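Wikel dish rack, small: reviewed after a winter of use

Price paid: $36 at the Radu outlet, including a spare foot I haven't needed.

I bought the Wikel to replace a wire rack that had left rust rings on the bench. Our sink is a single bowl with not much room beside it, so I wanted something that folds away. The Wikel does. It opens like a deckchair and goes flat enough to stand next to the chopping boards.

The slots suit dinner plates and side plates. Deep pasta bowls lean on each other and need a tea towel underneath. Cutlery has nowhere to go, so I kept the old Oneo cup for that. Pot lids will stand in the end slots if the knob isn't too big.

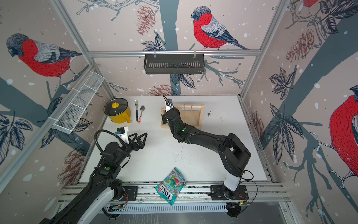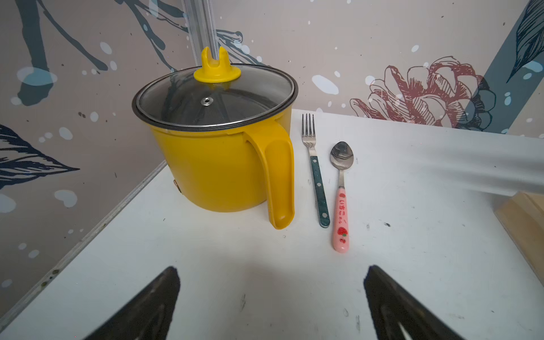 Light wooden rack in the first; yellow pot with its glass lid, fork and spoon in the second.

The timber arrived dry and a bit furry. I gave it a coat of food-safe oil in June and it has shed water better from then on. One dowel worked loose and I glued it back. Cledwyn Ruddock at Plekach, where I asked about parts, said to leave the glue 72 hours before loading it. I did, and it has held.

Don't put it in the dishwasher. The label says so in small print under the hinge.

Good value for a small kitchen. A family of five would want the large one, at $56.

Four stars.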